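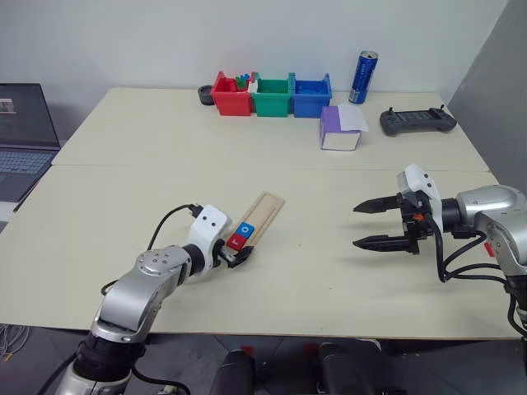
Ticket: Dunbar bench station – left arm drops off the bus, parts and spares request

Search tickets Search Advanced search

Status: Waiting on purchase approval
Queue: Equipment planning
Site: Dunbar
Project: Zurnen
Category: Robot arms / cabling / spares
Priority: Medium

Problem as reported

The left arm on the two-arm bench loses communication during letter block tray runs. The controller reports a wrist module timeout and holds position. A restart of the arm service clears it. The fault comes back the same shift, most often when the forearm is low over the tray and the wrist is turned outward. The right arm has not logged the fault.

The operator asked for a replacement arm. Equipment planning needs a cause before that can go on the Zurnen budget.

Setup at time of report

Two arms over the cream table, facing across the work area. Narrow wooden tray with the block set, red, green and blue bins along the wall. Laptop at the left end of the table. Left wrist lead plugs into the upper left side of the white wrist housing, loops out and runs down behind the forearm. Right wrist leads drop from the wrist and loop under the forearm. No change was made to the station between the last clean run and the first fault, according to the shift notes.

Step 1. Software

Checked driver version on both arms. Same version. Rolled the left arm back one release and ran the tray task again. Fault returned. Rolled forward.

Swapped the arm addresses in the config so that the left arm used the right arm's settings. Fault stayed with the left arm. Software and settings ruled out for now.

Step 2. Power

Measured supply voltage at the base with the arm at rest and during a lift. Within the limits on the Lavomel data sheet both times. Moved the left arm to the other outlet strip. No change.

Step 3. Wrist lead

With the arm parked and power off, reseated the connector at the wrist housing. Ran the tray task for a full morning with no fault. Fault came back at 2:15 p.m.

With the arm powered and the brakes on, moved the lead by hand close to the connector. Fault reproduced on the second try and again after restart. Moving the lead farther down, behind the forearm, did nothing.

Continuity check on the lead alone, off the arm: one conductor opens when the lead is bent near the plug. The socket in the housing looks clean. No bent pins.

Cause: broken conductor in the left wrist lead, at the plug. The arm itself passes every test we can run on site.

Step 4. Temporary fix

Fitted the lead from the spares drawer. This was the only one in the drawer. Added a soft tie to take the pull off the plug, left enough slack for full wrist rotation, and lowered the joint speed limit for the tray task. No faults logged after the change. Speed limit to stay in place until the new leads are on.

Purchase options

Option A – leads only. Order six wrist leads from Lavomel. They fit either arm. Low cost, can be bought from the consumables line without approval. Does nothing for the routing, so expect the same break again.

Option B – leads plus routing kit. Six leads, a routing kit for each of the two arms, and one spare wrist module. Quoted through Plimeck at $2,575, shipping included, tax not included. The kit moves the lead closer to the forearm and clamps it short of the plug. Lead time is roughly six weeks for the wrist module. The rest ships from stock.

Option C – replacement arm. Requested in the original report. Not supported by the test results. A new arm comes with the same lead and the same routing, so the fault would be bought again at a much higher price. Would also need a new calibration and a capital request, which misses the October cutoff.

Recommendation: Option B. If the full amount is refused, drop the wrist module and keep the kits. The module is insurance against a socket failure we have not seen yet.

Notes for the budget line

Leads should be treated as a wear item. The current Zurnen sheet lists them under "arm, accessories" with a quantity of zero after the first year. Please move them to consumables and give them a yearly quantity. Same for gripper fingers, which are on the sheet only as part of the gripper.

The sheet has no line for floor cable covers. There are loose cables on the tile at the left end of the table and the cost of covers is small. Can go on the same order if Plimeck carries them; otherwise facilities can buy them locally.

Plimeck quotes are held for thirty days. Ask for the kit and the module as separate lines, or the whole order waits for the module.

Comment from purchasing

Is the routing kit covered under the arm warranty? If so, why are we paying for it?

Reply

Asked Lavomel support. The lead is covered for manufacturing defects only, and bending wear is excluded. The kit is sold as an accessory and has no warranty claim against it. The reply is attached to the ticket.

Comment from purchasing

Understood. Need the quote reissued with the Dunbar shipping address. The present one shows the old dock.

Reply

Requested from Plimeck. Will attach when received.

Open items

– Reissued quote, separate lines for kit and module
– Approval for Option B
– Sheet change: leads and fingers to consumables
– Check the right arm lead for early wear at the next shutdown, same bend test as Step 3
– Remove the joint speed limit after the kits are fitted, then run the tray task for a full shift before closing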